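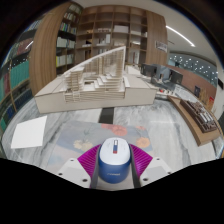 Figure 2. A two-tone computer mouse, white above and deep blue below, with a scroll-wheel strip in red and blue.

4.2 Color and the shared office desk

Our second set of interviews dealt with objects that belong to an office in general and to no worker in particular. The usual account of shared equipment holds that people treat it worse than their own. Staff at Plallby, the insurance office where we did most of our fieldwork, did treat it worse, but they were choosy about which pieces. Gray keyboards were swapped, borrowed and left in meeting rooms without a second thought. Anything with a bright color on it had an owner by lunchtime, whatever the inventory said.

The mouse was the clearest case. A mouse like the one in Figure 2 is easy to spot from across a room and easy to describe in an angry email. Plain black ones drifted between desks for weeks. Of the almost 200 complaints about missing equipment we read in the Plallby help desk log, most named the color of the object before they named the object. One entry, filed in April, reads in full: "Blue one gone again." The help desk understood it perfectly and closed the ticket the same day.

Somboon, the second site, had tried to prevent this sort of attachment by buying everything in one shade of beige. Workers answered with stickers, nail polish and, on one floor, a system of colored rubber bands with five recognized meanings and at least one disputed one. Management described the policy to us as a success — the desks matched in the brochure.

We coded each interview for claims of ownership using the Drostier scale, which runs from "I use it" to "it is mine and they know it." The scale was built for studies of family kitchens, and the step from refrigerators to desk equipment was shorter than we had hoped. Only four of the people we spoke to placed themselves at the low end, and two of those were leaving the company.

It would be easy to make too much of this. A bright object may simply be harder to lose, and a person who always finds the same mouse on the desk has some reason to call it theirs. We return to this problem in Section 5, where the Vellow data let us compare teams that chose their own equipment with teams that had it chosen for them.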